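January
By Heiðrún Lund
Filed under: Shop Floor & People
6 min read

How to teach a robot a job without losing the people who do it

I've spent the best part of a year helping the packing and kitting team at Praltwood hand over some of their fiddlier tasks to automation, and I keep getting messages asking how we went about it. So this is the write-up. It's aimed at team leads in small workplaces who've been told that "the robots are coming" and would quite like a plan before they arrive.

Our method is teaching by showing. A person does the task with hand-held grippers, over and over, and the recordings are used to train the arm. You don't need to write code. You do need people who know the job, a decent table and quite a lot of patience (and biscuits, frankly).

Step 1: Pick a dull job, and let the team pick it

My first list came from the spreadsheet and it was rubbish. I'd gone for whatever took the most hours. Then Gertraud Berchtold, who has been on kitting for 14 years, crossed out nearly all of it and wrote "racking" at the bottom in capitals. Racking is picking slim parts out of a tray and putting them where they need to go, and by mid-afternoon everyone's wrists hate it. I hadn't even thought of it!

Ask each person which task they'd give away tomorrow and which one they'd fight to keep. Write both down. The second list matters just as much, and ours is still pinned up by the kettle.

Step 2: Say what happens to people's hours

Do this before any kit is unpacked. We got it in writing from the managers at our Korkaditz site: nobody's contracted hours would drop during the trial, and teaching sessions would be paid at the trainer rate. I nearly left it until week two, and I'm very glad I was talked out of that. People will quite rightly hold back the good tricks if they think they're training their own replacement.

If you can't get a promise, say so plainly. A vague "we'll see" does more harm than a straight "I don't know yet, and I'll tell you at the end of the month".

Step 3: Set the table up and then leave it alone

Choose one surface, fix it down and keep the clutter off the working part. Mark where the tray and rack go so you can put them back after a break. Run the cables so they don't tug at your wrist. We lost a whole morning to a lead that kept snagging on a sleeve, and I've been a cable bore ever since.

Check the height as well. Our first table suited me and hardly anyone else – two of the team were stooping within minutes.

Step 4: Record in short bursts

Start with 40 good repeats. We built up to 80 in a day across the whole team, and that was plenty. Keep each burst to about 3 minutes, then swap over. Tired hands get sloppy, and the sloppiness goes into the recordings with everything else.

The grippers feel daft to begin with. You've got clever fingers and suddenly you're working with a pair of jaws. Give everybody a practice session that doesn't get saved, and go slower than feels natural, especially when you're carrying something thin.

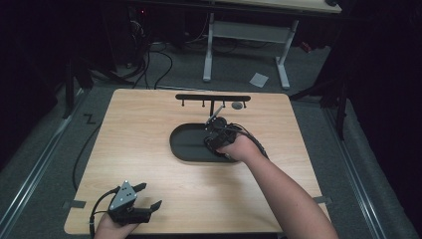
Heiðrún Lund
Workplace Change Lead, Praltwood

With a rod like the silver one in the gripper there, the angle is what you're watching. Pick it up, pause, sort out the tilt, then carry on towards the rack. Gertraud calls the pause "having a think" and now we all do it. Try to make it the same pause each time.

Step 5: Keep the fumbles, but label them

If you drop a part, say so, stop the recording and tag it. Don't quietly delete it. We sort ours into "clean", "wobbly" and "dropped", and the person who did the task chooses the label. I used to do the labelling myself at the end of the day and got loads of them wrong.

Step 6: Change the job on paper too

This is the bit I'd do sooner next time. Once the arm takes on part of a task, somebody has to load it, check it and step in when it gets stuck, and that's a different job from the old one. At Korkaditz we rewrote two role descriptions and added a pay step. It took ages. Some of the team love the new work, while a couple miss the rhythm of the old bench and have asked to keep a few hand-racking shifts, so we've built those into the rota.

Have a catch-up at the end of each week – ten minutes, standing up, no slides. Ask what got easier and what got more annoying. Our top complaint so far is the beeping.

Next I'll be writing up how we handled the handover between shifts, which was messier than all of this put together.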